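Annamalai Temple Guard, Deluxe Articulated Figure
Ninen series, wave 2

The Temple Guard is the second figure in the Ninen line, produced by Tridik from the tabletop serial of the same name. It stands 8 inches tall and is supplied with clothing, accessories and one alternative head. The body is the standard Tridik male type with revised hips and a longer upper arm.

The head, hands and feet are vinyl. The torso and limbs are ABS with nylon joint pins. Clothing is sewn cotton, fastened at the back with press studs, and may be removed. The belt is moulded in one piece and should be taken off before the tunic. 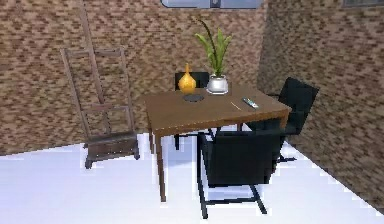

Joints at the shoulder, elbow, hip and knee are ratcheted. The wrists and ankles are ball joints and will loosen with repeated posing. A stiff joint should be warmed in the hand before it is moved. Do not apply oil, as it marks the vinyl.

Contents
Figure body
Standard head and helmeted head
Tunic, trousers and cloak
Belt with scabbard
Short sword
2 pairs of hands (gripping, open)
Display base with foot peg

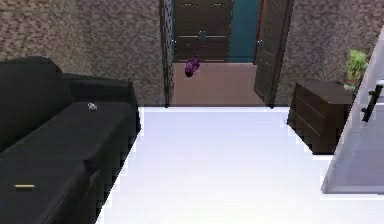 Compatibility

Heads and hands interchange with all other figures in the Ninen series. Heads from the earlier Brercombe range have a narrower neck socket and need the adaptor ring, sold separately. Brercombe clothing fits, although the sleeves finish short of the wrist.

The base accepts the left or right foot. The peg hole is in the heel, and the boots must be pushed fully home before the peg is inserted.

Packaging and availability

Window box with card insert, resealable. Boxes are sent in a plain outer carton. Minor shelf wear to the window box is not treated as a fault. Stock is due in January and orders are filled in the sequence received. Limit of 8 per customer.

Not suitable for children under three. Small parts.

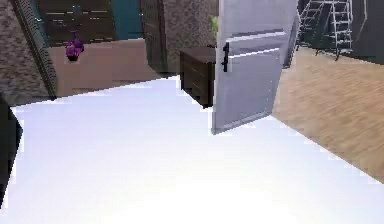
Irena Pietrzak

Sculpt notes. The standard head was modelled at twice the final size and reduced for tooling. The helmet is part of the second head and does not come off. Paint masters were prepared by Teodor Costache, and the cloak pattern is by Maricica Anghel. Production figures differ from the masters in the colour of the scabbard, which was darkened after the first test shots.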